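Forum > Football > Clubs et championnats > Fusion Treloar / Tinum : on en pense quoi ?

nahom_mamo
Bonsoir à tous. Le projet de fusion entre le Treloar FC et l'AS Tinum est donc officiel. Un seul club senior dès la reprise en juillet, maillot neuf, nom à choisir, et les matchs à domicile sur le terrain de Tinum. Les écoles de foot restent séparées la première saison. Je suis abonné à Treloar depuis longtemps et je n'ai pas encore d'avis arrêté. Vous en pensez quoi ?

Kop_Tinum
Pour. Les deux clubs jouent dans la même poule, se piquent les mêmes joueurs et perdent de l'argent chacun de leur côté. On était 707 au dernier derby et c'était la meilleure affluence de la saison pour les deux. Le reste du temps on se connaît tous en tribune.

hiwot.t
Contre. Le derby est justement le seul match qui remplit, et vous le supprimez. Le stade de Treloar a 1 000 places, un éclairage refait, des vestiaires corrects. Celui de Tinum prend l'eau côté buvette.

Kop_Tinum
La buvette a été réparée cet hiver. Et le synthétique de Treloar est en fin de vie, le district a déjà fait un courrier là-dessus.

hiwot.t
Un courrier qui parle de remplacement d'ici deux saisons. Le terrain reste homologué en attendant. Faut lire jusqu'au bout.

Amanuel B.
J'ai joué dans les deux clubs. Côté sportif ça se défend, il y a 36 licenciés seniors à Treloar et il en manque presque à chaque déplacement de la réserve. Ce qui me gêne c'est le calendrier. On annonce ça au printemps, les joueurs doivent se décider avant l'été, et on ne sait même pas qui entraîne. 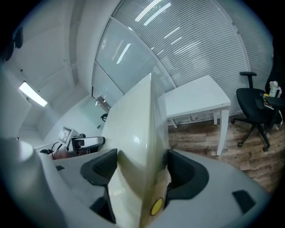 Le bureau

nahom_mamo
Pour l'entraîneur, le nom de Cristóvão Tavares circule. Il a fait monter Jellora de 2 divisions, par contre il veut les pleins pouvoirs sur le recrutement.

hiwot.t
Et il est parti de Jellora en laissant un groupe de trentenaires. Ils sont redescendus la saison suivante.

Henok_T
Redescendus parce que le sponsor a lâché, pas à cause de lui. J'habite à Jellora, j'ai suivi ça de près. Quand Cilteo a arrêté de payer, sept titulaires sont partis en un mois.

hiwot.t
Ok pour le sponsor, je ne savais pas. Mais il n'a pas sorti un seul jeune du club en quatre ans et ça, ça compte.

Henok_T
Il en a sorti un, le gardien. Sinon je te l'accorde.

Amanuel B.
Question pratique, quelqu'un sait ce que devient l'abonnement déjà payé à Treloar ? J'ai pris le mien pour deux saisons.

nahom_mamo
D'après le secrétariat il sera repris par le nouveau club, même tarif, place libre. À demander par écrit, je pense.

Kop_Tinum
Pareil chez nous. Par contre les cars de supporters ne sont pas garantis.

hiwot.t
Voilà. Sans car, les anciens de Treloar n'iront pas à Tinum un soir de novembre. Je voterai non à l'assemblée.

Henok_T
Elle est à quelle heure au fait ?

nahom_mamo
19 h, salle du bas. Il faut sa carte de membre à jour pour voter.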